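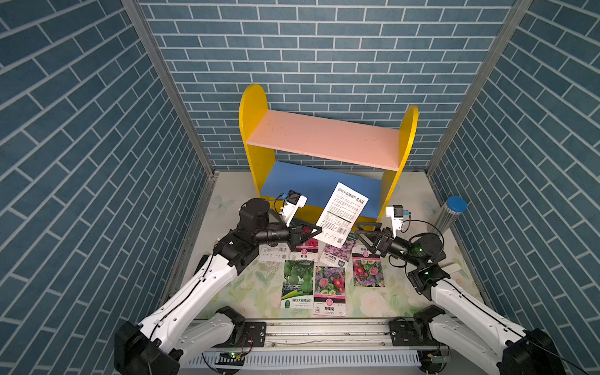
Figure 1. The two-tier shelf and the seed packets, November.

Our project looked at how a small seed library could store its packets so that borrowers can find what they want. The library is at the Flurkbridge community garden and holds 1,012 packets, most of them donated. Nimal Miah looked after the shelf and Delali Antwi kept the records.

The shelf is a small wooden unit with a pink upper board and a blue lower one between two yellow sides. We chose it over the drawer the garden used before, where packets were stacked flat and the lower ones were hard to reach.
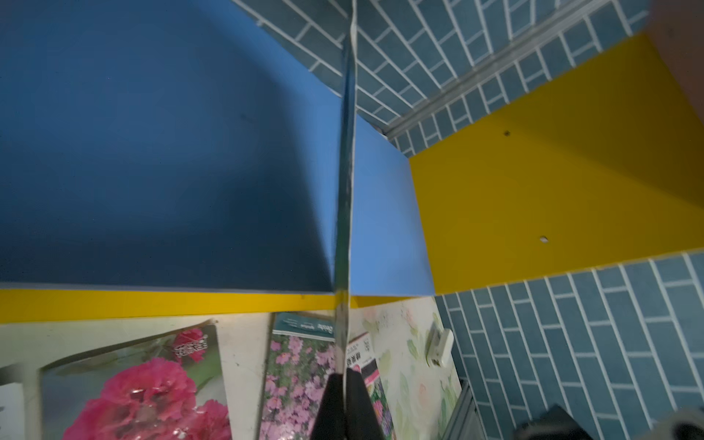 The lower board has a yellow strip along the front, so we planned the rows from there. Packets standing on edge take less room than packets lying down, but they lean if the row is not full. We cut card dividers to hold them up.

Labels were harder. Some packets are printed in Chinese and give the full growing directions on the back, with a barcode and a QR code. We kept these packets whole and added an English slip behind each group. Gourds went first because borrowers ask for them most in November.

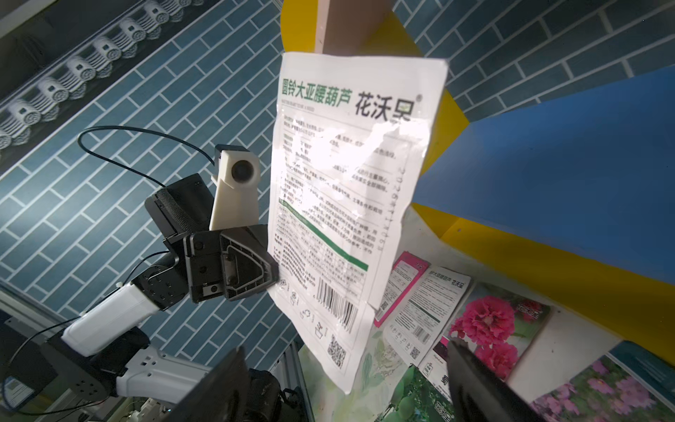

Sorting order

We tried sorting by sowing month, then by plant family. Sowing month worked better for new gardeners. Abbasi, the other garden we visited, sorts by colour, and their members liked it, but it would not suit plain white packets.
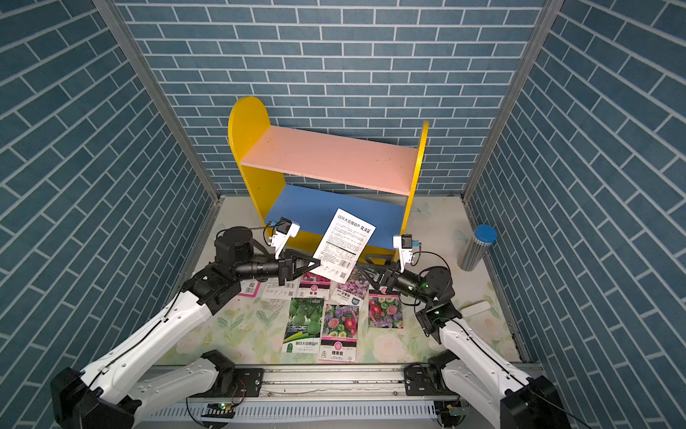

How many packets should go in one group?
We settled on up to 100, with a divider after each group. Larger groups were slow to search and the slips at the back got bent.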